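Clollow Bench Group, minutes, Sunday session
Upstairs room, start 2:40, which is late even for us

Minutes of the last meeting were accepted after the word "fixed" was changed to "improved."

1. Gripper, Dahlgren unit
The squeak is back. It went away for 741 cycles by the log, which is a record, and returned on the next one. Agreed that the left finger arm gets its bushing reseated first, then the right, then the linkage, in that order and on different days, so that we learn which one it was. Last time all of them were done in one evening and we learned nothing.

The Zarkach grease is to stay in the drawer. The supplier's sheet says a thin film. Opinions on "thin" were aired at length and will not be minuted.

2. Cable
The cable stays coiled on the right of the board while the gripper is on the bench. Wire ties come off before anything is powered up.

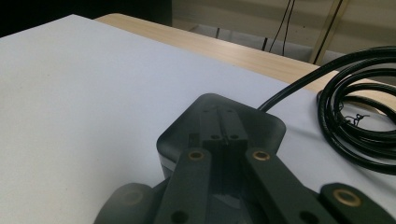
Tallenton wrote in to say that a coil that tight puts a twist in the cable right where it leaves the housing, and that theirs went intermittent after 46 days of it. They suggest big loose loops, or a hook. Agreed to try the hook — subject to somebody buying a hook.

3. Spares
One bag of bushings ordered, 40 to the bag. Smaller bags are not sold. We should be set until retirement.

4. Any other business
The log sheet has a column headed "Noise?" and people have been writing "yes." Please say what kind.

Closed 4:15. Next meeting same room, with the hook.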